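Grommet hole in a desk top - fill it, cover it, or leave it?

Forum: Home Office and Small Spaces
Posted Jun 22, 2020

deskless_in_dayton
Working from home since spring and finally ordered a real desk. Its down to two. The Lachance has a plain top, no holes, 347 shipped. The Promau is 90 less but has one of those round cable holes near the back right corner. My outlet is on the LEFT. So the hole is useless to me and I'll be staring at it all day. Do people fill these? Cover them? Or am I overthinking it.

mapleleg
Overthinking it. Get the cheap one. Put a plant on the hole.

vmacleod
Wouldn't say overthinking. I had a desk with two and everything small I owned went down them. Pens, a SIM card, half a granola bar. Buy the plain top and drill your own hole where you want it. Hole saw, ten minutes, done.
Vernon MacLeod

mapleleg
Ten minutes if you already own a hole saw. And drilling a brand new desk kills the return. Bad advice for a first desk imo

vmacleod
So don't return it.

Toltex_fan
You can get a solid cap for the hole. I used a Toltex one, pops in, sits flush, you forget about it. MEASURE FIRST. They come in a bunch of sizes and I ordered wrong twice.

deskless_in_dayton
Is the cap flat enough to write over? I do a lot of paper stuff, forms mostly

Toltex_fan
Mine is. There's a tiny lip, you feel it if you drag a sheet across. Wouldn't bother me but you sound picky, no offense

deskless_in_dayton
None taken, I am

hzach
Going the other way here - keep the hole and run the cord through it even if the outlet is on the wrong side. Clip it along the back edge underneath and come down on the left. I've got a Pamo cable tray under mine, 40 bucks, screws in. Power strip lives in there. Nothing on the floor, vacuum goes right thru. Before that I was kicking the plug out every other call. Light wood top, rounded corners, hole up toward the top right, same deal as yours sounds like. The thing is small, you stop noticing by the first week.
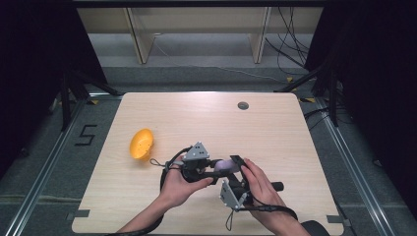
mapleleg
Ok the rounded corners would sell me more than anything. Square corners at hip height in a small room are a menace. Does the Lachance have those too?

deskless_in_dayton
No, square. Hadnt thought of that. Desk is going right by the door

vmacleod
Sandpaper.

mapleleg
Vernon please

deskless_in_dayton
Huguette how long does your cord have to be to go right, then all the way back left? My strip is the short kind

hzach
Measure the desk width, add the drop to the outlet, add a bit of slack. Mine is a 7 footer and it just makes it. Don't stretch it tight or it pulls when you lean on the desk.

deskless_in_dayton
Going with the Promau then. Tray can wait till next month, will tape the cord up for now

Toltex_fan
Tape will let go the first hot day. Use the stick-on clips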